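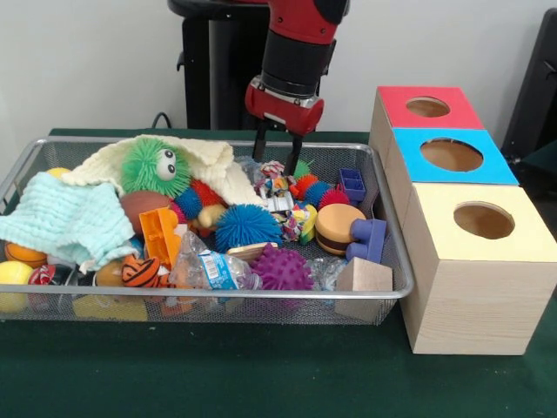 Toys in a wire mesh tray

Thread: Does toy rotation work past age four?

mossyporch
Okay so I've been reading this board for ages and finally made a login because I need opinions. My sister-in-law Radwa swears by toy rotation. You know the deal, most of the toys live in the closet, a few are out, and every couple of weeks you swap. It was great when my son was a toddler! He'd act like it was his birthday every time a bin came down. But he's five now and he REMEMBERS. He'll ask for one particular dinosaur at bedtime and I'm standing on a step stool with a flashlight going through tubs like a burglar. Do people keep this up with bigger kids or is there a point where you just let them have their stuff? We have a small apartment, so "put it all in the playroom" isn't going to help me, sorry.

tallglassofmilk
We quit at four and a half. Same problem, except with mine it was a plastic horse. I moved everything to low open shelves and shallow trays and she plays with more of it now, I think mainly because she can see it. Deep tubs are where toys go to be forgotten.

Kurek_mom
I'm going to disagree! We still rotate and my oldest is seven. The trick is you don't rotate the favorites. Those stay out forever, no matter how ratty they get. You only rotate the stuff they're lukewarm on. I do it in January after the holidays and then again whenever I can't take it anymore.

mossyporch
Hm, see, his favorites change every 10 minutes, so I don't know how I'd pick.

Kurek_mom
Ask him! Mine gets one basket and whatever fits in it is "safe." There were tears the first time, I won't lie, but now he negotiates with himself about it and it's kind of hilarious to listen to.

dogwood_dan
Dad of twins. I think rotation is a lot of work so the grownups can feel organized. If there's too much to have out, there's too much. We sold a big pile at the school swap and took home 57 bucks and neither kid has asked about a single thing that went. That was last spring.

tallglassofmilk
Dan I agree with you in theory, but not everybody has a kid who lets go that easily. Mine cried over a cereal box.

dogwood_dan
Fair. Mine cry about socks.

RadwaShawky
Hi, it's me, the sister-in-law, she sent me the link lol. For the record I never said to use the top shelf of the closet! I said UNDER THE BED. You slide it out, he digs around, you slide it back. I have three flat bins under there and it takes me no time at all.

mossyporch
Radwa, under our bed is where the suitcases live and you know this because one of them is yours.

RadwaShawky
...I'll come get it

plainjane32
Can I ask a side question about open trays? I like the look of the wire ones, but don't the tiny pieces fall through? We have a million little shoes and cups and I'm already finding them with my bare feet.

tallglassofmilk
Depends on the mesh. Anything with wide gaps, forget it. The fine office-supply type is fine for most stuff, but I still put the really little pieces in a zip pouch. I also like that you can take the whole tray to the sink and rinse it. Dry it well though, I had one rust in a corner.

Kurek_mom
Muffin tins for tiny shoes. You're welcome.

plainjane32
Oh that's smart, and I own 2 that I never bake in.

dogwood_dan
Still say sell the shoes.

SalmaR
Preschool teacher here, just my two cents. In my classroom we do swap things out, but we leave the same kinds of toys available: something to build with, some animals, some pretend food. So the kids don't feel like anything got taken. At home you could keep one of each kind out and put the doubles away. Let him help choose and let him know where the rest is. A five-year-old can handle "it's resting in the closet, we'll get it tomorrow" a lot better than a toy that just vanished.
Salma Ragab

mossyporch
I really like "resting in the closet," I'm stealing that. Okay, I'm going to try the safe basket plus Radwa's bins, once a certain suitcase has been picked up. The dinosaur is going in the basket tonight. I'll report back!

Kurek_mom
Please do. And get him a second one of that dinosaur while they still make it, trust me.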